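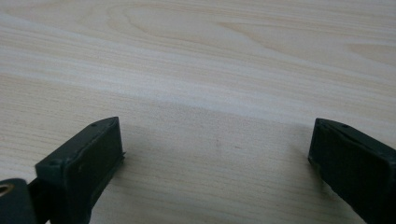

Sorting out the tea situation

I finally dealt with the tea drawer in January, after Brendan Ní Chonaill came to stay and couldn't find a plain black tea bag anywhere in it (we had three open packets!). Everything got dumped out, and almost half of it was stale – goodbye, mystery chamomile from our trip to Stokach.
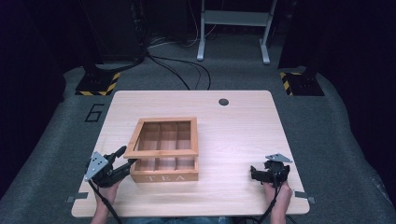 I drink way more tea in winter, and I like to pick a flavor without digging. With six compartments in the wooden box, I had to make some choices: black, green, mint, ginger, decaf, and one for whatever Brendan brings next time. The clear window in the lid sold me, to be fair. Refills are going in the 2 old Varnstead tins, up on the shelf next to the mugs.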